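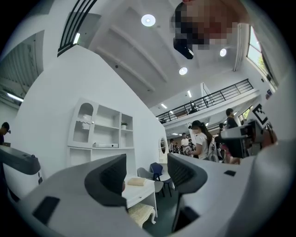 # Weramine Fight Cards, the README

Home Browse Download Notes Contact

Search this site Type a name and press enter

Hi, and welcome to my pile of old boxing results! I'm Manuela Ferraro, and this is the data card for the Weramine set, a plain list of bouts from the small halls that the big record books mostly skipped. I started it because I wanted to know who my great-uncle fought as a bantamweight, and then I couldn't stop.

## What's in it

There are 2,344 bouts in the current version, all in one file called bouts.csv. One row is one bout. If two men met twice, they get two rows, and yes, people write to me about that.

The columns are:

- bout_id: my own number, never reused
- date: as printed on the bill or in the paper
- hall: the name of the venue, spelled the modern way
- boxer_a and boxer_b: the winner isn't always first, so please don't assume
- weight_class: blank if I couldn't find it
- rounds_set and rounds_fought
- result: points, stoppage, knockout, draw, foul or no decision
- source: newspaper, handbill, scrapbook or letter
- sure: yes, mostly or no

That last column is my favorite. A "mostly" means I have one decent source and it makes sense. A "no" means somebody's grandfather told it at dinner and I liked it too much to leave it out (you can filter those, I won't be hurt).

## Where it came from

Most rows come from the sports pages of two local papers, Posau and Noltora, which I read on microfilm until my eyes gave up. The rest come from scrapbooks. Waraporn Jaidee typed up the whole Suksawat scrapbook for me over one long April, all 500 bouts of it, and she also caught six fighters I'd entered twice under different spellings. If the S rows look tidier than mine, well, they're hers.

## Names are a mess

Boxers changed names the way other people change shirts. There's a "Young" this and a "Kid" that on nearly every bill, and two brothers who boxed under the same name on different nights - I still can't tell them apart in a few places. The file aliases.csv has what I've worked out. Match on boxer_id if you can, and on the printed name only if you must.

Weight classes are rough too. A paper would call a man a featherweight one week and a lightweight the next without ever giving his weight. I kept whatever was printed.

## Using it

Open it in any spreadsheet program. The file is UTF-8, with commas between the fields and quotes around anything that has a comma inside. Dates that I only know by year are written as just the year, so watch out when you sort, your program may try to be helpful.

I wouldn't use this to work out anybody's full win and loss record. A man may have 12 rows here and another 30 fights in towns I never looked at. It's much better for asking which halls were busy, how long the bouts ran, or who kept turning up on the same bills.

Do what you like with it, just say where you got it, and tell me if you make something fun!

## Changes

12/1/18 - added the Suksawat rows, fixed a batch of halls that had been merged by mistake, and put the "sure" column at the end where it belongs.

Next up is a box of handbills I haven't opened yet. I'd love to get the file up to 4,000 bouts, but I've said that before. Corrections are welcome any time, and a photo of the clipping helps a lot.

Recent items

Who refereed at Posau?
Twenty rounds or ten: reading the old bills
The Suksawat scrapbook, page by page
Flyweights before there were flyweights
Aliases list, updated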